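Low-odour wall paint passes first wash test at Jetunley

Painted panels and walls at the Jetunley site have completed the first stage of a wash-resistance trial, the building services office reported in June 2020. The trial compares two water-based coatings, Nodex and Anex, over the same primer.

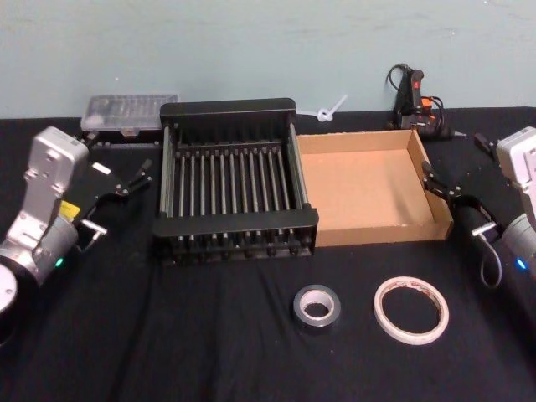 Jetunley Building Services — Surfaces and Finishes Team

Each coating was applied in two coats and left for 90 days before cleaning began. Nodex withstood 376 wipe cycles before the first loss of sheen was recorded. Anex reached 171 on the north panels and 169 on the south.

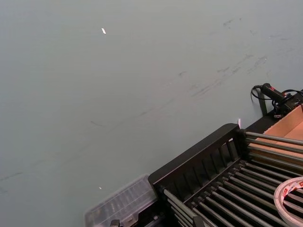
Cleaning method had more effect than the team expected. Panels wiped with a damp cloth kept an even finish, while those cleaned with a dry pad showed early polishing. Work surfaces are outside the trial, although dark scuffs and streaks of the kind seen on the pale tabletop will be used to train staff in grading marks by eye. Grading remains the least consistent part of the procedure.

Ottar Fjeld, who wrote the method, has asked for a second grader on every panel.

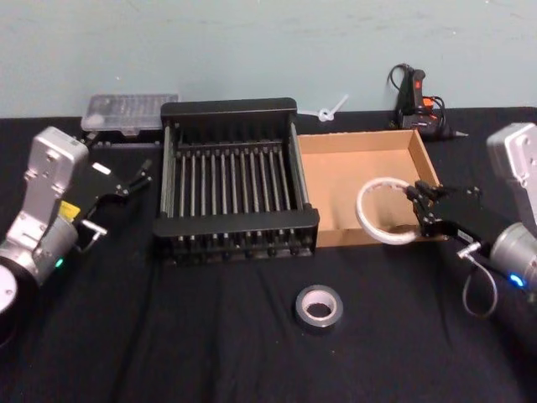 The second grader will work from the same printed scale and will not see the first set of scores. Where the two differ by more than one grade — mostly on mid-tone colours — the panel will be assessed again under daylight lamps.

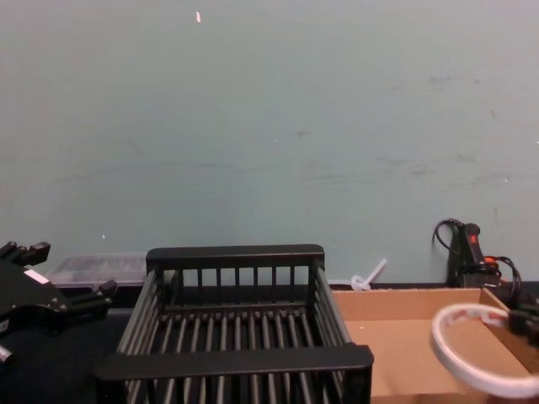
Next stage

Stain removal tests start in January. Gheorghița Barbu will take over the panel records, and results will be sent to Cheung for comparison with its own primer data.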